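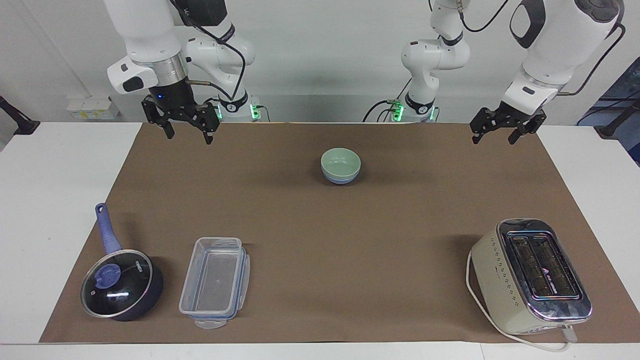

客室用折りたたみバゲージラック「Culis(クリス)」

ホテルや旅館、ゲストハウスのお部屋に着いて、お客さまがまず最初になさることといえば、やはり荷物を置くことではないでしょうか。上着を脱ぐより、窓の外を眺めるより先に、重たいスーツケースをどこかへ下ろしたい。長い移動のあとですと、これはもう切実なお気持ちだと思います。Culisは、そんな到着直後のひとときのためにSokexがこしらえた、木製脚の折りたたみ式バゲージラックです。広げて置くだけでお使いいただけ、ご不要のときは畳んでクローゼットの脇や扉の裏に立てかけておけます。

小さな宿のお部屋というのは、どうしても床の広さに限りがありますよね。ベッドを入れて、机を入れて、椅子を入れて、さて荷物はどこに、となったとき、作り付けの荷物台まではなかなか手が回らないというお話を、開発のあいだ本当にたくさんうかがいました。据え置きの台があると掃除機がかけにくい、というお声も多くいただきました。それならば、出したいときにさっと出せて、しまっても見苦しくないものを、というのがCulisの出発点です。

脚部はブナの無垢材です。角という角をひととおり丸めてありますので、暗いお部屋でうっかりすねをぶつけても、いくらか痛みがやわらぐはずです(ぶつけないのが一番なのですけれども)。塗装は艶を抑えた自然塗料で、色はナチュラル、ウォールナット色、墨色をご用意しました。古い和室にはウォールナット色、白い壁の明るい洋室にはナチュラルをお選びになる宿が多いようです。墨色は少し個性がありますが、真鍮の金具や濃い色の床とはとても相性がよく、当社の事務所の玄関でも使っております。

荷物を受けるベルトは4本。綿とポリエステルの混紡で、表からは見えない位置で脚に留めつけてあります。キャスターの大きなスーツケースですと、ベルトの隙間に車輪が落ち込んで斜めになってしまうことがありますので、間隔には最後まで悩みました。狭くすれば安定しますが、畳んだときにもたついてしまいます。試作を重ねて今の間隔に落ち着きましたが、機内持ち込みの小ぶりなケースでも、海外旅行用の大きなケースでも、まずまず素直に乗ってくれます。

ベルトは取り外して洗えます。裏側のねじを付属の六角レンチでゆるめていただき、洗濯ネットに入れて、水温は低めでお願いいたします。乾燥機にかけますと縮みが出ますので、陰干しでゆっくり乾かしてください。梅雨どきなど乾きにくい季節のために、替えベルトだけのご注文も承っております。お部屋ごとに色を変えたいというご相談も大歓迎です! 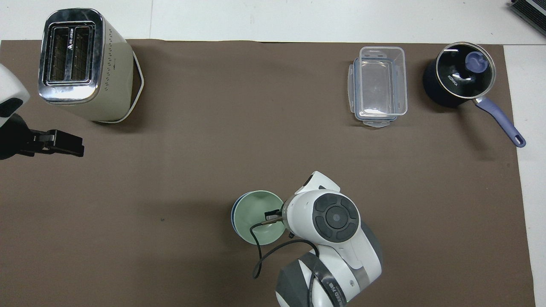 ネリー・サラサール

ここからは、製品のご案内を担当しておりますわたくしから、もう少し細かいお話をさせてください。

わたくしはSokexに入る前、海沿いの小さな宿で客室係をしておりました。当時使っていたラックは金属製で、丈夫ではあるのですが、開くたびにきいきいと鳴るのです。早朝にご出発のお客さまがいらっしゃると、お隣の部屋まで聞こえてしまいそうで、ずいぶん気を遣ったものでした。Culisの脚の交差部分には樹脂の座金を挟んでありまして、開け閉めの音がとても静かです。カタログでは一行で済んでしまう部分ですが、わたくしとしてはここを一番に見ていただきたいくらいです。

高さについても、お問い合わせをよくいただきます。低いほうが荷物の上げ下ろしは楽ですが、荷ほどきのときに腰をかがめなければなりません。Culisの高さは500ミリ。大きなケースを開いたまま立って中身を取り出せて、持ち上げるのもそれほど負担にならない、そのあたりを狙っております。ご年配のお客さまが多い宿の方からは、靴を履くときに腰掛けてしまわれる方がいるというご相談もありました。あいにく椅子としての強度は見ておりませんので、お座りにならないようお願いいたします。お部屋のご案内に一言添えていただけますと安心です。

畳んだときの厚みは8センチです。奥行きの浅いクローゼットでも、掛けてあるバスローブの下にするりと入ります。立てかけたときに床で滑らないよう、脚の先にはフェルトではなくゴムの脚先をつけました。畳の上でお使いになる場合は、別売りの畳用カバーをお付けください。荷重が広く分かれますので、跡が残りにくくなります。

背当てのついた「Culis Flores」もございます。こちらは壁際に置くことを前提に、後ろ側へ横木を渡した型で、ケースの蓋を開けたときに壁紙をこすらずに済みます。壁紙の傷みは張り替えとなると思いのほか費用がかかりますから、改装を終えたばかりの宿にはこちらをおすすめすることが多いです。畳み方は通常の型と同じですが、横木の分だけ少し重くなります。客室係の方がお一人で何部屋も運ばれるようでしたら、通常の型のほうがよろしいかもしれません。

【仕様】
品名 客室用折りたたみバゲージラック Culis/Culis Flores
脚部 ブナ無垢材、自然塗料仕上げ
ベルト 綿・ポリエステル混紡、4本、着脱式
高さ 500ミリ(使用時)
厚み 8センチ(収納時、Culisのみ)
色 ナチュラル、ウォールナット色、墨色
付属品 六角レンチ、取扱説明書
別売品 替えベルト、畳用カバー
保証 2年(ベルトは消耗品のため対象外)

【お手入れについて】
ふだんは乾いた柔らかい布で拭いていただければ十分です。飲みものなどをこぼされたときは、固く絞った布で早めに拭き取り、そのあと乾拭きをしてください。アルコールを含む除菌剤を繰り返しお使いになりますと、塗装が白く曇ることがございます。交差部分のねじは使ううちに少しずつゆるみますので、シーツの入れ替えなど、まとまった作業の折に締め具合を見ていただけますと長持ちいたします。

【ご注文と納期】
一台からお求めいただけます。ご自宅の客間用にとおっしゃる個人のお客さまもいらして、そういうお便りをいただくのもうれしいものです。在庫のある色でしたら、ご注文をいただいてから順次お送りいたします。5月の連休前はご注文が重なり、ほぼ毎年お待たせしてしまっておりますので、開業や改装のご予定がお決まりの方は、どうぞお早めにお声がけください。

お部屋に合う色がわからない、クローゼットに入るか心配、といったご相談には、色見本と実寸の型紙をお送りしております。型紙は厚紙を切っただけの素朴なものですが、床に置いて扉を開け閉めしてみると、寸法表を眺めているよりもずっとよくわかります。お送りする費用はかかりませんし、ご返却も不要です。

宿の設備全般のご相談は法人窓口のワルテル・コレアが、替えベルトや修理のご依頼は工房のエディット・パチェコが承ります。お問い合わせフォームの備考欄に、宿のお名前とお部屋のおおよその広さをお書き添えください。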